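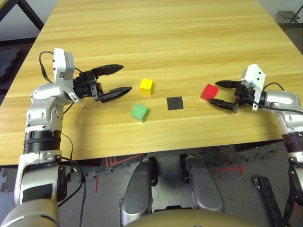 Three small cubes and a black square pad on the table.

Stenska Gaming Lounge: Frequently Asked Questions
Updated December 19, 2018

Do I need to book a PC before I come?
On most evenings it is better to book. You can reserve a seat up to 11 days before your visit, on our website or at the counter. We keep your seat for 15 minutes, then it goes to the next player in line.

How long is one session?
The standard session is 90 minutes. If no other player has booked the seat after you, it is possible to extend it at the counter.

Can I bring my own mouse and keyboard?
Yes, please do. Every PC has free USB ports at the front. Drivers which need administrator rights must be installed by our staff. Headsets can be borrowed with a piece of ID. 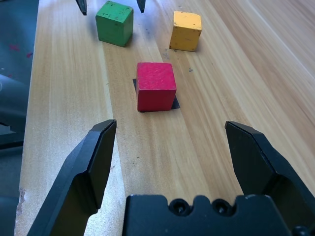
Costigan asked us under the last version of this page whether the Mestance account keeps the mouse settings from one visit to the next. Yes, it does, but only for the games that save their settings online. For the other games, please write down your values.

What is the Brodent Cup?
It is our own team tournament, held in February. Each team has 3 players and may name one substitute. Registration is made by the captain only.

Is there an age limit?
Players under 16 must leave by 9 p.m. unless a parent is with them.

Can I cancel my booking?
Up to two hours before the start you get the full amount back as credit. After this time we cannot return it, I am sorry. Unused credit up to 300 dollars stays in your account for one year.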